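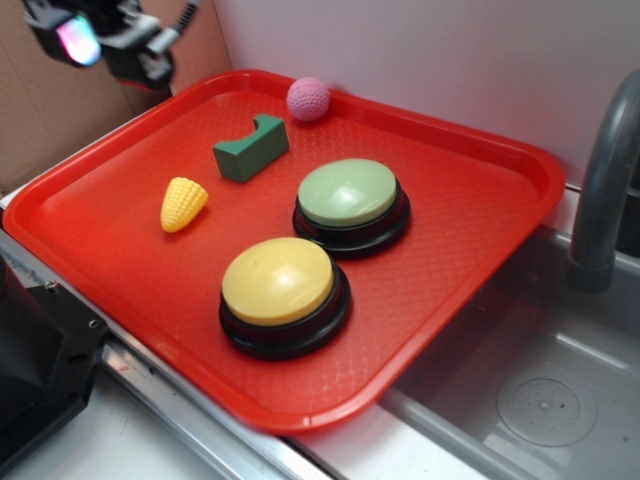

Fevent, June 20, 2020

By the Fawzy project bench

Filed under: Reviews / Data collection / Manipulation

We bought the Flovonar recording kit in April, and since then it is our only way to collect examples for the learning system. I have now used it for 2793 episodes, which I think is enough to have an opinion. This review is for small groups like ours, with one arm, one table and not many hands.

In the box there is a fixed camera with a clamp, a small camera for the wrist, a hand controller, a sync box and a license for the recording software. You bring your own arm and gripper. The mounting took me one afternoon, and most of this time went to the wrist camera cable. The manual shows the cable only in one drawing, and in this drawing the arm is straight. When the arm bends, the cable wants another path. I tried several before I found one that does not pull.

Our task is a toy kitchen. We have a red plastic tray that sits partly over the gray sink, and on it we put different small things: push buttons, a toy corn, a green block with a half-round notch, a pink ball. The operator moves the arm with the controller, picks one thing, moves it or presses it, and the software saves both cameras, the joint positions and the gripper opening. Then we change the places of the things and do it again. It is slow work and a good tool makes a big difference for the mood.

The controller is the best part of the kit. It is light, and the motion of the arm follows the hand with a delay so small that I stopped noticing it after the first day. You can set how much the arm moves for each movement of the hand. I keep it low for the buttons. They stand almost base to base, and if I come in too fast I touch the one I do not want. For the ball I also go slowly, for other reasons. New operators in our group needed 15 minutes before their first episode that was good enough to keep. With our old keyboard method it was a full day.

The fixed camera gives a clean picture and it stays where you put it. My only wish is a stronger clamp screw. White wall and shiny plastic are not easy for a camera, and there are always bright spots on the caps of the buttons, but I prefer to have them in the training data. The robot will meet them later anyway.

With the wrist camera I am less happy. The focus is fixed for things at the fingers, so what you hold is quite clear and what is behind becomes soft. For a grasp this is correct, I think. But during the approach the model must understand what is on the tray, and there you get a red field with some dark form in it that could be anything. When the arm moves quickly you also get streaks. Version 2 of the kit promises a focus you can adjust, and I would wait for it if the wrist view is important for your work.

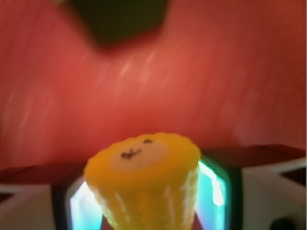

Wrist view with the smiling yellow piece between the fingers.

The yellow one in the wrist picture is the favorite of our operators. From a practical side, the wavy rim and the ridges are useful for judging the wrist camera. If I can see the ridges and the two eyes, I know that the exposure is fine and I can start the session. Please check the exposure if you have bright parts on your gripper, like the turquoise areas on the inside of our fingers. On automatic, the camera made everything else too dark for us. I set it by hand now and write the value in the log.

The software is in the middle. Recording is simple, one button to start and one to stop, and the operator marks each episode as good, bad or unsure. I like very much that "unsure" exists. We review these later, and many of them become good. The export is the weak point. It writes its own format, and to get a normal one we had to buy the converter from Witix, a separate product with a separate price. The converter does its job, but for a kit in this class I expected that the files open without another company. Also, the software lost the sync between the cameras 6 times. It gave a warning only at the end of the episode, so the work was already done when we learned it must go away.

Support answered me always on the next working day, politely, and once with a real fix for the driver.

Good: the controller, the quick start for new people, the "unsure" mark, the support.

Not so good: the cable drawing, the fixed focus on the wrist, the export format, the late sync warning.

I give four out of five. For table tasks with small objects I would buy it again, and I would put the cost of the converter in the budget from the beginning. If your robot works with large things or far from the camera, ask for a trial first – Flovonar lends a kit for two weeks if you pay the shipping.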